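Skoldale Robot Club

The Skoldale Robot Club is an after-school club for students who want to teach machines everyday chores. I joined in October, so forgive me if this entry sounds fonder than it should! Mechthild Frei started it with six students, and our main project is called Clotomport – a long-running attempt at getting fruit in and out of a bowl. 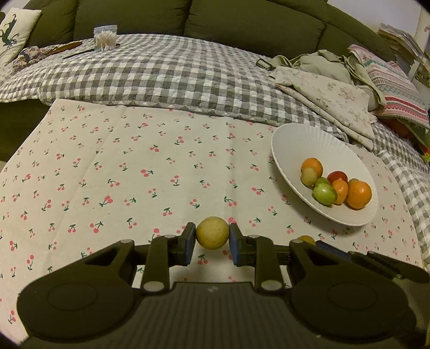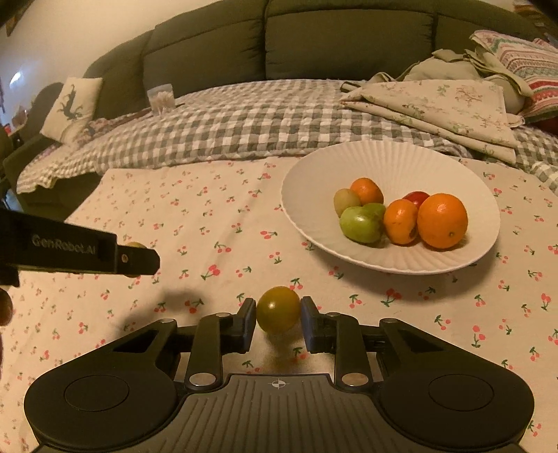
Hand-held grippers and the fruit bowl, cherry tablecloth and all.

Clotomport works by showing, not by coding. We do the chore ourselves with the grippers, over and over, and each try gets saved as one run. The log stood at 2173 runs when I last looked, and 84 of those are mine (I squeeze too hard, so Vasanthi Kanagaratnam threw out plenty of others).

Vasanthi checks every run before it goes in. Her rules are short: slow hands, no talking to the fruit, start again if you bump the bowl. I still talk to the fruit.

The club also goes to the Tidholm meet, where teams swap runs and argue about finger pads – soft ones, mostly. We came home with a long list of fixes and are halfway down it.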